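Learning the names of plants, again

When I moved to Nituvby I knew the names of maybe 30 plants in my own language and almost none in English. I could say rose, tulip and grass. My neighbor Leonor Pinheiro, who has the garden on the other side of the fence, would point at something and say its name, and I would nod and forget it before I reached my kitchen.

So in May I started a notebook. Every evening I write down one plant with the English name, the Latin name and the name my grandmother used. The last one is the most difficult, because my grandmother had names which I can't find in any dictionary. There was one she called "the soldier's button" and I still don't know what it is.
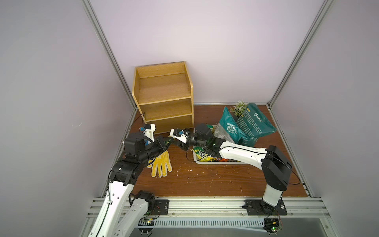 The notebook is now too small, and I have begun to think how to arrange everything. Should it be by alphabet, by color, or by the month when it blooms? I like to think about it as furniture. A plain wooden shelf with three compartments, nothing in it yet, is a good picture of my three languages: one level for each, and I have to decide what to put first. For now English has the top, my own language the middle, and Latin must live at the bottom.

Leonor says that Latin should be on the top, as it is the same for everybody. She is right, but I find it hard to love a word like Leucanthemum at seven in the morning.

Some English names I learned from seed packets and garden bags before I heard anybody say them. This is dangerous - I said "peony" wrong for a whole summer.

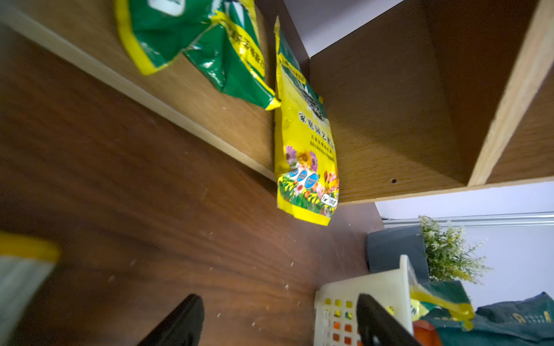 Photo: Hedvig Björklund

Daisy was easier, and sunflower is the kindest word in English, I think. It tells you all you need. My goal is 40 names before the first frost.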